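Home Issues Authors Search Download PDF

3.2 Collecting demonstrations

We compared two ways of showing the arm a pushing task. In the first, which we call hand guiding, the operator holds the wrist and moves it through the motion while the joints are set to low stiffness. In the second, the operator moves the tool with a handheld controller while watching the workspace directly. Both methods record joint angles, tool position and camera images at the same rate, so the training code does not need to know which method produced an episode.

The task uses the Moltar shape set, a group of small plastic blocks in four colors. The operator is given a short instruction such as "push the blue cube next to the blue triangle" and has to carry it out with a single cylindrical finger. There is no grasping. A block can only be moved by pressing on its side with the finger, and a push that is slightly off center will turn the block as well as move it. This makes the task easy to explain and fairly hard to do well, and it is the reason we chose it over pick and place.

Episodes start from whatever layout the last one left behind. We reset the blocks by hand only when one had gone over the edge of the board or when a cluster could not be reached from any side. Figure 4 shows the workspace with the blocks grouped by color, a layout the operators were often asked to build. 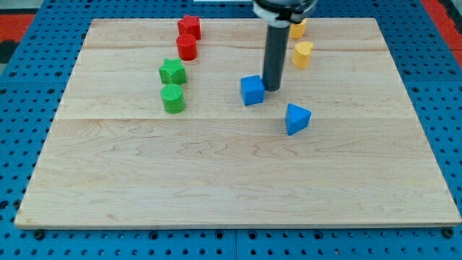
Figure 4. Finger and shape blocks on the maple board, with the blue cube just to the left of the fingertip.

The tool height was fixed in software for the remote control episodes, which left the operator with two directions to control. In hand guiding the height was free, and operators tended to let the finger drift upward during long pushes. We removed an episode if the finger passed over the top of a block without moving it. Of 152 hand-guided episodes, 139 were kept. Sessions lasted 900 seconds, with a break between them, and an operator did not switch methods within a session.

Hand guiding also put the operator's forearm in the camera view for much of the motion. Masking the arm in the images, as done in the Rodau pipeline, helped little in early tests, and we did not use it for the results in Section 4. Remote control avoids the problem but has a cost of its own. New operators overshot on their first pushes and then corrected with many short moves, and these corrections end up in the data. We kept them. Farhad Zarei reviewed the recordings and marked the start and end of each push, using the labeling tool from the Uysal package.

Each instruction was written before its episode and then checked against the final layout. If the two did not match, the episode was given a new instruction describing the result, provided the operator had brought at least 2 blocks together. Episodes with no clear result were dropped. The same rule was applied to both methods.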